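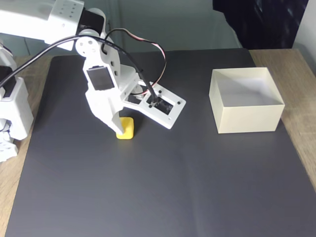 A plain block is the best toy ever made, and I will argue this with anyone! Give a kid a singing plastic farm and you get a singing plastic farm. Give the same kid a heap of blocks and by lunch you've got a parking garage, a bakery and something called the Honer Tower that must not be touched under any circumstances.

I keep ours on a mat on the living room floor (about 400 of them, sorted by color for maybe ten minutes a month). The mat matters more than you'd think. It quiets the crashes, it gives the city an edge, and when it's dinner time you can drag the whole thing under the piano with the skyline more or less standing.

What I love most is the small, squarish ones. The long pieces get all the attention because they make bridges, but a little cube is a chimney, a loaf of bread, a bus, a very serious king. Yellow ones are always the first to go in our house. I have no theory about this. They are just obviously the good ones, and there are arguments over them.

My complaint is with the way blocks are sold now. The last set I looked at came with a booklet of 6 models to copy, and every piece had one correct place to go. The kids built all of them in an afternoon and the box hasn't been opened again. Compare that with the bag of odds and ends I picked up at the Prirkow rummage sale last October - no booklet, no lid, three different brands mixed together - which gets dumped out almost every day.

And please, grown-ups, get down there and play too! Set one block on top of another and try to get it exactly square. It takes a surprising amount of care. Your fingers are bigger than you remember, and the piece you just placed so nicely will shift when you let go. I find it wonderfully absorbing. I once missed a phone call and half a ball game over a staircase.

So buy the boring ones, or better yet, get them used. Skip the theme sets, skip the batteries, and put down a mat. If you have extra yellow cubes, I know a household that will take them.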